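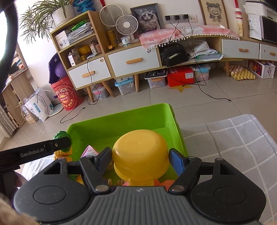

Jun 17, 2025
Posted by Rilex

We use cookies to keep you signed in and to remember your settings. Accept / Manage

Okay, budget thread. A few of you asked what I'm planning to spend on the home tidying project this year, so I'm going to type it all out while my coffee is still warm. Long one, sorry!

Quick catch-up if you're new. I want an arm on a rolling base that can pick toys up off a living room floor and put them in a bin. Toys only. I'm not trying to do dishes or laundry and please stop asking me about laundry (you know who you are).

The total I've got is $3,633. Weird number, I know. It's what was left in the Grirnach account after I closed out the last project and paid the tax on it, and I promised myself I wouldn't add a penny until September.

First thing everybody wants to buy is the arm. I get it, the arm is the fun part! But the arm I like (the smaller Rendutis one) eats more than half the money before I've bought a single cable, and it ships with fingers that I already know I'll want to swap.

So the plan is to buy the arm last. Practice data first, then compute, then the arm. I went the other way on my last project and had a very nice arm sitting on a shelf for months with nothing to run on it.

Practice data is the cheap part, in dollars anyway. Hand-held gripper, real house, real toys. Bowls, play food, tiny figurines, whatever is lying around. What it costs you is evenings and your lower back.

I'm budgeting 15 evenings for it. I was going to say ten, but I've met me.

Stuff I forgot to budget for last time: storage cards, a spare charger, a second set of finger pads, kneeling pads. Please buy the kneeling pads. Tile floors are brutal and I was hobbling around like a pirate for a week.

I put $70 down for toys. You'd think you could just borrow them, and you can, but then a kid wants the toy truck back halfway through your evening and there goes your setup. Thrift store bags are great for this – lots of odd shapes, and you don't cry if one gets stepped on.

Toys I'd pay for again: anything bowl-shaped, anything tiny, anything squishy. Upside-down bowls are a pain to get hold of, so I want lots of practice on those. Plain blocks are fine but you really don't need a whole tub of them.

Compute. I priced a used desktop against renting from Shezi by the hour. Renting wins if I stay disciplined and shut things off at night. I'm not disciplined, so I'm setting a hard spending cap on the account and we'll see how mad I get at it.

The base is where I keep going back and forth. Rolling is so much nicer, but power cords and blankets on the floor are going to be a problem for small wheels, and every house I know has both. Bigger wheels cost more and make the whole thing taller. Ugh.

For now I've got 2 quotes for a base and I don't love either one. One is a great price but the seller won't tell me what the replacement wheels cost. The other comes with a dock I don't need and can't get them to take off the bill.

If the base goes over, I'll bolt the arm to a low table and do bin sorting only for the first year. Less exciting to post about, I guess, but it'd still teach me plenty and the money would go a lot further.

Oh, and leave room for shipping! Arms are heavy and they come in big boxes. My last one had a handling fee that showed up after I'd paid, and then returning the wrong power supply was on me too. I keep a line in the sheet now that just says "shipping nonsense."

Somebody asked if I'd go in on a shared arm with two or three other people. Maybe? I'd want it in writing who pays when a joint motor dies. I like all of you but I've seen how you treat your 3D printers.

I'll post the actual sheet once I've cleaned out the swearing in the notes column. If you've bought the smaller Rendutis arm, tell me what you paid for spare fingers and how long they took to show up. My replies are open.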